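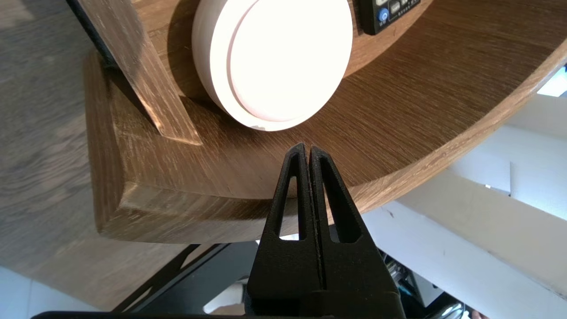
Updated Fri 27 July. Short answers, more to come when the July furnace runs are written up. If yours isn't on the list, ask at the desk in the Ellis building.

## Using the glass melting lab at Stelport

**Who can book a furnace?**

Anyone on the Stelport list who's done the hot work induction. Students from Sunthorpe too, same rules, but they need a Stelport member in the building for the pour.

**How far ahead do I book?**

A week for the small furnace. Two for the big one. Cancelled slots go up on the door, first name written wins.

**What can I melt?**

Borates, phosphates, silicates, tellurites on request. No lead, no arsenic, no beryllium. Fluorides only in the end hood and only after a chat with us first – they eat crucibles and they're not kind to people either.

**Do you supply the raw powders?**

Common ones, yes. Boric acid, the usual carbonates, silica, ammonium dihydrogen phosphate. Anything odd you bring yourself, with the safety sheet. Label it with your name and the date opened. Unlabelled jars get binned at the end of the month, we do mean it.

**My phosphate batch foamed over. What did I do wrong?**

Heated too fast, most likely. Ammonia and water have to come off before you go anywhere near melting. Slow ramp, long hold, fill the crucible no more than a third. And please clean the furnace floor before it sets hard. Well, once it's cool.

**Platinum or alumina crucible?**

Alumina for anything you don't mind picking up a bit of aluminium. Platinum if you do mind. Platinum crucibles are signed out and weighed back in. Never metal powders, never free phosphorus or a reducing batch in platinum, it'll alloy and that's the end of it.

**Why does my glass keep cracking after pouring?**

Mould too cold or annealing oven not ready. Put the mould in the oven beforehand, pour, straight back in. Hold just below the glass transition, then let it drift down overnight. Don't open the door for a look.

**I don't know my glass transition temperature.**

Then break off a bit from a test pour and put it through the DSC. Small piece, a few tens of milligrams. Until you have the number, guess from the nearest published composition and go a little under.

**What's the Flurari box?**

Our software for the impedance bench. You set the temperatures and the frequency sweep and it runs overnight. Saves a plain text file at each step. It does not switch the heater off if you close the lid of the laptop, so don't.

**How should samples be prepared for conductivity?**

Flat discs, both faces polished parallel, a millimetre or so thick. Gold electrodes sputtered on. Measure the thickness and the electrode diameter *before* you mount it, people forget and then have to take the whole thing apart. Phosphate discs get polished with oil or ethanol, no water.

**Can I store samples in the lab?**

Desiccator, yes. There are 82 numbered slots. Write yours in the book. Borate and phosphate glasses left out on a bench go cloudy and sticky, some within a day, and a cloudy disc gives you the surface and not the glass.

**My impedance plot has a second arc. Is that the electrodes?**

Could be. A spike at the low frequency end is usually the blocking electrodes. A proper second arc – check for crystals first. Run XRD on the same disc, not on a sister piece from the same melt.

**Where's the old data?**

Shared drive, folder called "sweeps". Around 2,000 files, going back to before the Flurari box. File names before that are a bit of a mess sorry. The index sheet helps, lists composition and melt temprature for most.

**Can I use old data in my paper?**

Ask whoever's initials are on the file. If they've left, ask the desk. Cite the melt number, e.g. melt 1,023, so that others can find it agian.

**Is there a charge?**

Not for Stelport or Sunthorpe people. Outside firms pay by the day, desk has the sheet. Broken crucibles are charged to everybody, platinum at the metal price on the day.

**Weekend access?**

Overnight sweeps can run through. No melting, no pouring.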